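Learning to do nothing on a long drive

The year I turned forty I decided to take the bus to see my aunt. Not the plane, not my own car with the podcasts queued up. The bus, all 1000 kilometres of it, leaving on a Saturday at an hour when even the magpies hadn't bothered to get up.

My friend Sidra Afridi thought I'd lost my marbles. "You'll be stuck in a seat with no legroom next to a bloke eating egg sandwiches," she said, and she was right about the legroom. But I'd got it into my head that I hadn't been properly bored since high school, and I missed it!

I do mean bored. I don't mean mindful, or resting, or any of the things you can buy a subscription for. I mean the flat, itchy feeling of being eleven in the back seat with the vinyl sticking to your legs, having already read the one comic you brought, and Mum saying no, we're not stopping at the next servo either.
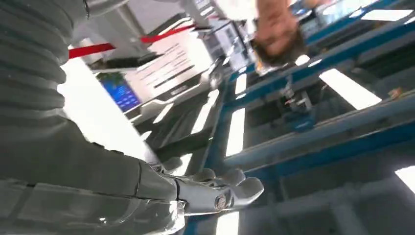
So I put the phone in my bag and zipped it up. The first hour was awful. I read the safety card, then the safety card again, then the label on my jumper. I picked favourites among the fence posts. Somewhere after the first town I caught myself reaching for the bag, and sat on my hands like a little kid.

Then it sort of loosened. I remembered a maths teacher I hadn't thought about in decades, and the smell of his classroom (chalk and oranges). I worked out how I wanted to rearrange the laundry. I had half an argument with my brother, in my head, and by the time we pulled into Clendmont for the toilet stop I'd lost it fair and square.

Clendmont has a bakery, a pub and a park bench, and I can recommend two of the three.
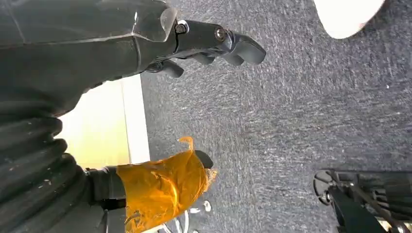 Fingers at rest, for the moment.

When I got home I started asking everyone I knew when they'd last been bored, which made me terrific company. Junaid Marwat told me he does his best thinking in the queue at the tip. My neighbour Etelka Dudás, who grew up without a telly, was baffled by the question. "We were bored all the time," she said. "Then we went and dug something up."

Her kids weren't allowed to say the word. Anyone who did got handed a bucket and told to weed the path, and she reckons that path was the tidiest in the street. I tried it on my own two during the October holidays. They lasted three minutes with the bucket and then spent the whole arvo turning it into a drum kit, so I suppose it worked, though my head was splitting by dinner.

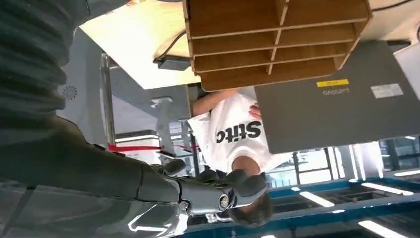

Adeel Sial

These days I keep a bit of the week empty on purpose. It's only the walk to the shops and the wait for the kettle, plus whatever the dentist's waiting room throws in, but I leave the phone at home or in another room and see what turns up. Mostly it's nothing much. Last week it was the entire second verse of a jingle for carpet cleaning, and I could've done without that.

My aunt, by the way, was delighted I'd come by bus. She'd made a slice, and she wanted to hear about every stop, and I was surprised by how much I had to tell her. I flew home.

3 comments

Cheema: We used to do that run twice a year as kids. Four of us across the back and one colouring book. I still can't look at a green pencil.

Turia: The bakery, the pub or the bench?? Come on Adeel, some of us live near there.

Ovia: Tried this on the train yesterday and missed my stop. Going again tomorrow.

185 shares

Contact us | Copyright, all rights reserved | Back to top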